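Keeping the Woden cell honest: a morning with Anselmo Arrieta

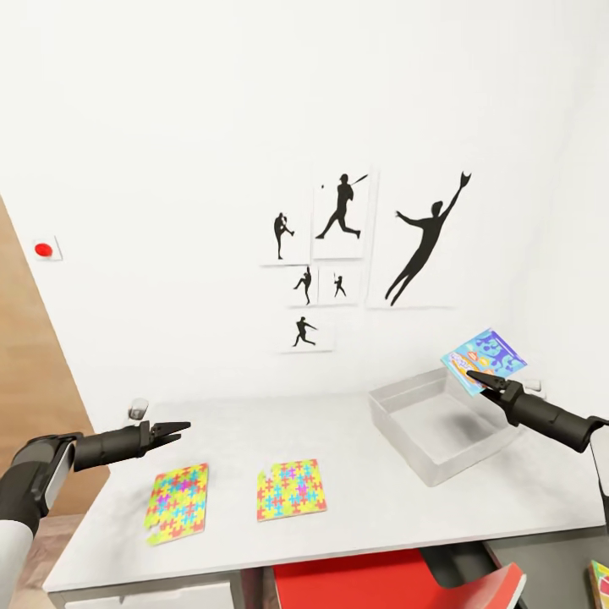 The two-arm cell in simulation, right gripper holding a card over the clear bin.

Anselmo Arrieta has the sim up before the coffee is done. Two arms, one table, one bin. He looks after the Woden cell at Cillel, in a back room of the Drandville building, and he checks the virtual one before he goes near the metal one.

"People think it's a toy," he says. "Puzzle boards, cards, a plastic bin. Fine. But if the arm misses in there I want to know why before I put power on out here."

The job on screen is a tidy-up task. Pick up the card, carry it over, let go above the bin. Left arm waits its turn with the jaws open. Arrieta freezes it with the card in the air and leans in.

"See how close that is to the back edge of the bin? I don't love that. Could be fine. Could clip the rim on the way down." He writes something on the back of a delivery slip. Handwriting terrible, he says so himself.

So what does he change? Not the bin. He learned that one early. He used to move the bin in the sim to make the run pass, and then the real bin was still where it always was.

"You fix the release point. You leave the furniture alone."

The real cell has the same layout, more or less. Getting it to match took most of December. Table height first, then the arm bases, then the grippers. He did the bases with a steel rule and a dial gauge borrowed from Alcaraz, the shop across the yard, who would like it back.

The left base was off by 2 millimeters. Doesn't sound like much.

"At the base it's nothing. Out at the fingers it's the difference between a card and a handful of air."

I ask about cards, since they seem to be the thing he swears at most. Thin, flat, slippery. The arm has to take a corner and hold it without folding it. Too little grip and it swings, too much and you get a crease. He ended up setting the closing force low and slowing the lift. Then he did the same on the puzzle boards, which didnt need it, and had to put those back.

"I got lazy, copied the numbers over. Boards are stiff. They want a firmer hand."

Daily routine is short. Wipe the finger pads, alcohol and a lint free cloth. Look at the cables where they bend. Home both arms, left first. Run the card move 4 times at low speed with his hand by the stop button. Then full speed.

Why left first? He shrugs. "The right one parks across it. Do it backwards once, you'll remember."

He has done it backwards once. There's a scuff on the right forearm cover and he points to it without being asked.

The pads are the part that wears. He swaps them every 40 hours of running, even if they look good. The old ones go in a coffee tin and he cuts them up for feet under the monitor stand. Screws go in finger tight, then a quarter turn, then a paint mark across the head so he can see if one has backed out. Last fall one had. The gripper was closing crooked, and he spent a whole afternoon in the software looking for it.

"It was a screw. I was reading logs and it was a screw."

Anything about the clear stuff? The bin, the cup at the back of the table? He groans. In the sim the clear plastic behaves. On the real table the camera loses the bin rim when the sun comes in, usually 3 or so in the afternoon. He hung a blind. He also tried tape on the rim and took it off again because then the training runs didn't look like the sim runs, and somebody upstairs complained.

The cup he just keeps out of reach. "It isn't part of the job. It's there so the arm has something to stay away from."

We go through to the real cell around the time the phone starts ringing. He ignores it. Homes the left, homes the right, listens. There's a small tick in the right wrist that he doesn't like, so the cover comes off. A cable tie tail, rubbing on the inside of the shell. Snips it flush, cover back on, homes it again. Quiet.

Next up is a spare gripper, already on the bench with the tags still on. He wants it set up and paint marked so a swap takes minutes and not a morning. Budget came through for 2 of them, one has arrived.

"The other one's on a truck," he says. "Ask me next month." Then he picks up the phone.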